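Lunch Box Packing: notes and data card

Packing small items from a tray into a lunch box on a tabletop. The collection is part of the Undau household tasks set. Maintained by Damian Riedl and Khrystyna-Mariia Tymoshchuk.

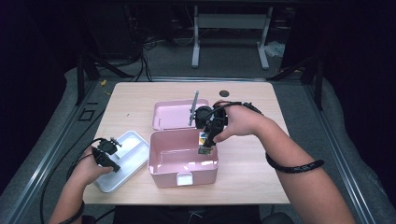
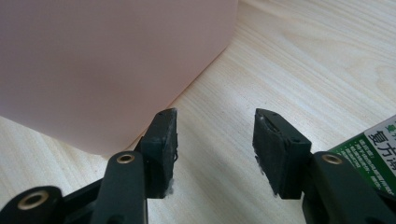
The packing task is the shortest one in the set and the one people ask about most, so this card covers it separately from the sorting and folding tasks. An episode begins with the lid open and ends when the person packing decides the box is done. Lids are not closed in this version. The pink box has a small white clasp on the front, and closing it needs two steps (lid down, then clasp), so we moved closing to its own task, listed in the main index as Gavura. The lid folds back to the far side of the box, which leaves the near side clear for both hands.

Contents

There are 800 episodes in 6 folders. Each folder holds one packing list. A packing list is a plain text file with one item per line, in the order the items should go in. The order matters for 3 of the lists, where flat things go on the bottom. For the other lists any order counts as correct.

Items are small and light: cards, printed packets, wrapped snacks, folded napkins. No real food is used. We tried crackers in July and spent too much time wiping the table.

The table

All episodes use a light wood tabletop. Box and tray positions were not fixed with tape or marks. The tray may sit straight or at an angle, and both are fine. Please don't filter out episodes for this.

Labels

Each episode has a label file with these fields:

list: name of the packing list
placed: items that ended up in the box, in order
missed: items on the list that did not
result: full, partial or stopped

An item counts as placed when it rests fully inside the box. If it sticks up above the rim it is still placed, but the note field should say "high". If it lands on the open lid it is missed, even when it slides in later. Khrystyna-Mariia checked the labels for the Schnyder folder by hand. The other folders were labeled by whoever did the packing and then spot-checked.

Known problems

In 55 episodes the list file names an item that was swapped for a similar one on the day. The swaps are written in swaps.txt. Labels use the name of the item that was really packed.

Thin cards are hard to count once they lie on top of each other in the box. Go by the label file if the pictures are unclear.

The folder called Urkanstead has two spellings of "napkin" in its lists. We will fix this in the next release. Until then, match on the first four letters.

Changes

2023-08-21: split from the main card, added swaps.txt, removed the cracker episodes.

Questions about labels go to Khrystyna-Mariia. Missing or damaged files go to Damian. Include the folder name and the episode number.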